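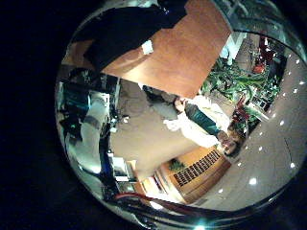
How to Get White Rings Out of a Wooden Table

Somebody put a hot mug down without a coaster. It may have been you. Either way there is now a pale ring in the finish, and you have already tried rubbing it with your sleeve.

A white ring is moisture caught in the finish, and it usually comes out. A black ring has gone through to the wood and means sanding, which is a longer page and a worse weekend. Check which one you have before you start.

What you need

A clothes iron, a plain cotton cloth with no print on it, some petroleum jelly, and a soft rag for afterward. Skip the mayonnaise. It does work now and then, but then your table smells like a deli.

Start with the jelly

Spread a thin layer over the ring before bed and leave it until morning. Wipe it off, then wipe again, then once more when you find the bit you missed with your elbow. Light rings often fade with this alone. My own record is a ring left by a bowl of soup in July, gone by breakfast.

If the ring is still there, go on to the iron.

Using the iron

1. Empty the water out of the iron. All of it. Steam is how you got here.

2. Set it to the lowest heat and let it warm up for a couple of minutes.

3. Fold the cotton cloth once and lay it over the ring. Check that there are no buttons, zippers or slogans in the part you'll be pressing.

4. Press lightly and keep the iron moving for five seconds. Lift the cloth and look. The ring should be a little fainter.

5. Repeat in short goes, letting the wood cool in between. Impatient people end up with an iron-shaped mark, and I have no page for that.

6. Stop when the ring is gone or when two goes in a row change nothing. Get down low and look across the surface toward a lamp. A shiny finish shows its dull patches best in the glare. 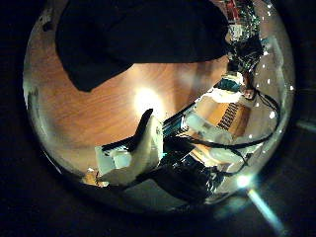 Putting the shine back

The spot may look flat once the ring has lifted. Rub in a little paste wax along the grain, wait ten minutes, and buff with the soft rag. Then do the rest of the table, or you'll have one very handsome circle.

If your table is shellac, go easy with the iron or leave it in the closet. Shellac softens at low heat and will happily take on the weave of your cloth. Nahuel Bravo wrote in to say he now owns a side table with the texture of a dish towel, and that guests admire it. I believe the first half.

After that, buy coasters. Put them where people sit — the drawer doesn't count.

Related how-tos

Black rings and when to give up
Candle wax on wood, without a knife
Squeaky chairs: glue first, swear later
Which wax for which finish

Questions? Use the contact form | Copyright Durcombe Home Notes | Back to top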